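Notebook, Hornirley build, 12 January 2018
Platform collision and the level 6 crash

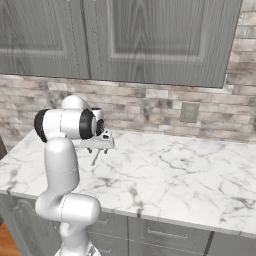

Picked up from the crash report Tarmo Mägi left on the shared drive. Symptom: on level 6, standing on the second moving lift and pressing jump on the same update the lift reverses, the player drops through and lands in the void below the map. The game hangs there instead of killing the player.

Two separate faults. Taking them in order.

1. Falling through the lift.
The lift updates after the player. On the reversal update the player is tested against the old lift position, gets flagged as airborne, and the lift then moves up through the feet. Next update the overlap is deeper than the tolerance, so the one-way check treats the player as coming from underneath and ignores the contact.

Tried first: larger tolerance. Fixes the lift, breaks the thin ledges on level 2, where the player snaps up to a ledge he clearly missed. Reverted.

Tried second: update all moving platforms before the player and carry the rider by the lift's displacement. Ran the recorded input 100 times with the random seed left free. No drops. Kept this one.

Side effect: the crumbling blocks are stored in the same list as the lifts, so they now start their timer one update early. Not visible in play but it desyncs the old demo recordings. The attract mode demo walks into the first spike pit. Needs re-recording.

2. Hang in the void.
The kill plane was set per level by hand and level 6 has none. Value in the level header is zero, and the loader reads zero as "disabled". With no floor, the vertical position wraps and the tile lookup spins looking for a solid row. Changed the loader to put the kill plane 33 pixels below the lowest row whenever the header value is zero. Levels that set their own value are untouched.

Also put a limit on the row search. It should never be reached now, but a search with no exit has no business in there.

Feng boss
Mieczysław Kurek asked for the second phase to be shorter. Checked the hit counter. Boss takes 20 hits in phase two, and the weak point is only open while the tail is down. If the player misses one window he waits through the full rock throw pattern again. Did not change the hit count. Cut the pause after the rock throw and left the rest alone. Mieczysław to play it and decide. My own opinion is that the pattern is the problem and the hit count is fine.

Open question: the weak point stays active during the roar animation if the player arrives with the Allska charm equipped. Could be the charm's slow effect being applied to the animation and missing the hitbox timer. Not looked at yet.

Sound
Jump and coin share a channel, so a coin taken at the top of a jump cuts the jump sound. Moved coin to the channel used by the menu blips. Pausing on a coin now cuts the coin, which is acceptable.

Zitance tool
Level editor still writes the header with the kill plane field blank when a level is duplicated. Level 6 was duplicated from level 4, so that is where the zero came from. Fix belongs in the editor. The loader change covers us until then, but do not remove it afterward, as old level files will still be around.

To do
Re-record attract demo after the block timer is sorted.
Split crumbling blocks out of the lift list.
Charm and roar hitbox, see above.
Tarmo: please retest the level 6 lift with the slow pad, the one with the worn jump button. I only used recorded input.
Editor header fix, February build.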